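A colcha de Bostach 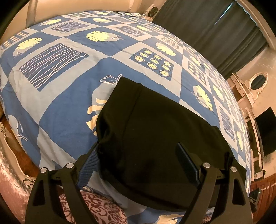

In-ho Yang

A mãe morreu em novembro e deixou a casa de Bostach com tudo dentro. O meu irmão ficou com as chaves e eu fiquei com o trabalho. Apanhei a camioneta das 10 e cheguei depois do almoço, com uma mala quase vazia, para trazer o que coubesse.

A vizinha de baixo tinha acendido o aquecedor. Deixou-me também uma panela de caldo no fogão e um papel com o número do homem que comprava móveis. Comi de pé. Depois comecei pela cozinha, por me parecer a parte mais fácil.

Não foi. A mãe guardava os recibos da mercearia numa lata de bolachas, presos com elásticos por ano. Em cima de todos estava um envelope da Skaltico, a fábrica onde o meu pai trabalhou até fechar. Dentro havia uma folha dobrada em quatro, com o valor da indemnização: 4,000. Por baixo, a lápis, a letra da mãe tinha feito as contas. Renda, dentista, sapatos para os rapazes, a dívida ao tio Myung. No fim sobravam 100, e ao lado dos 100 estava escrita a palavra "colcha".

Eu lembrava-me do dia da colcha. Tinha sete anos. O meu pai estava sem emprego havia semanas e passava as manhãs sentado na varanda, de casaco vestido. A mãe entrou com um embrulho debaixo do braço e estendeu a colcha na cama deles sem dizer nada. Era azul, com folhas grandes, folhas de um sítio quente onde nenhum de nós tinha estado. O meu pai veio à porta do quarto.

— Quanto foi isso?

— Estava em saldo.

— Quanto?

Ela alisou um canto e foi fazer o arroz. Ele não falou durante o jantar. À noite ouvi-os através da parede, primeiro a voz dele, depois as duas, depois a rir. Nunca soube de quê.

Telefonei ao meu irmão e contei-lhe do envelope.

— O pai sabia — disse ele. — Foi com ela à loja na semana seguinte, para a devolver. Fizeram o caminho todo até Fikesow, a pé, para não gastarem o bilhete.

— E então?

— A loja estava fechada para almoço. Esperaram um bocado num banco e voltaram com ela para casa.

— Quem te contou?

— Ele. No hospital.

Perguntei-lhe se queria a colcha. Disse que não, que a mulher dele não gostava de azul. Depois disse que talvez quisesse, e depois que eu fizesse o que entendesse. Ouvi um dos miúdos a chamá-lo e desligámos.

O homem dos móveis veio ao fim da tarde. Andou pelas divisões com as mãos nos bolsos e ofereceu um preço pelo armário, pela mesa e pela cama. Era pouco, mas eu não tinha vontade de discutir. Quis saber se a roupa de cama ia incluída.

— Não — disse eu.

Encolheu os ombros e escreveu o número num bloco. Voltaria de manhã com o filho e uma carrinha.

Quando saiu, tirei da mala as duas camisolas que tinha trazido e pus a colcha lá dentro, dobrada. Ocupou tudo. Vesti as camisolas uma por cima da outra, lavei a panela da vizinha e desci para a devolver.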